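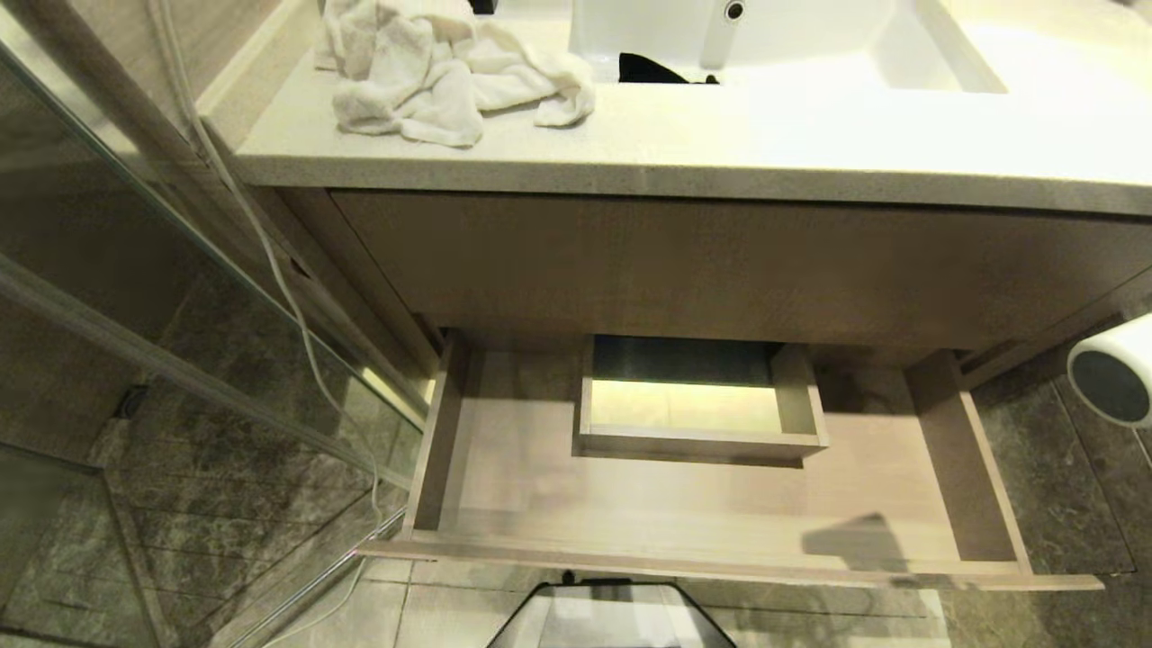
Primovo Is Bringing Back Its Towel and Linen Swap, and I'm Already Digging Through My Closet

7 Aug 2026

Good news for anybody whose linen closet won't close: the Primovo household swap is coming back to the old Rukard building, and this time it's going to run for 2 full weekends instead of one afternoon. I got the notice in my mailbox and read it standing in the driveway, that's how much I missed this thing.

If you're new in town, the swap is pretty simple. You bring clean towels, sheets, washcloths, bath mats, curtains, whatever you've got that still has some life in it. You get a paper ticket for each item, and you use your tickets to take home something else. No money changes hands unless you want to buy a coffee from the Plavov bakery cart out front (and you do want to, they bring the poppy seed rolls).

Last time, back in June of last year, the swap had a single room and the line went down the stairs and halfway to the bus stop. I stood in it with a bag of pillowcases on each arm, chatting with the people in front of me about hard water. By the time I got in, the good bath sheets were long gone and I came home with a shower curtain covered in sailboats. I love it now! But I did go in there wanting towels.

So the organizers have made some changes. The swap now has both floors of the Rukard building, with bath things downstairs and bedding upstairs, and the doors open at 9 in the morning on all four days. There's also a limit of 30 tickets per household for each weekend, which I think is fair. I know some folks will grumble, because a few families bring in whole attics. The notice says tickets from the first weekend will still be good on the second, so if you don't find what you're after you can hang on to them and try again.

Now, what can you bring? Pretty much any fabric that goes in a bathroom or a bedroom, as long as it's been washed and it's dry. Small stains are okay on towels, since anything too worn for the tables goes into a separate bin for the animal shelter, and they always need more. You still get a ticket for those. Ripped fitted sheets are okay too if you mark them with a safety pin. Pillows are out this year, and so are electric blankets and anything with a rubber backing that's started to crumble. I had two bath mats like that and they've gone in the trash where they belong.

The part I'm most excited about is the mending table. Szűcs, the alterations shop by the post office, is sending over a couple of sewing machines and will hem or patch things on the spot. If you have a big beach towel that's shredded along one side, they'll cut it down and turn it into hand towels for you. The notice says they can handle 200 pieces over the whole event, first come, first served, with a limit of two per person. I have a green one from college that has been waiting for exactly this.

Parking is the one thing I'd complain about. The lot behind the building is still torn up from the drainage work, and the street spots fill up early. The notice suggests the library lot, and from there it's a short walk, though it's uphill with your arms full. Bring a cart or a stroller or one of those rolling grocery bags if you have one. There's a ramp on the side entrance, and the elevator to the bedding floor is working again.

You don't need to sign up to swap. If you'd like to drop your things off early, the front desk at Rukard is taking bags every afternoon the week before, and they'll staple your tickets to a receipt with your name on it. Please don't leave bags outside the door overnight. It rained on a bunch of them last time and the whole pile had to be washed again.

The dates are posted on the building's front door and on the board at the library. I'll be there on the first morning, near the front of the line if I can manage it, looking for bath sheets in any color at all.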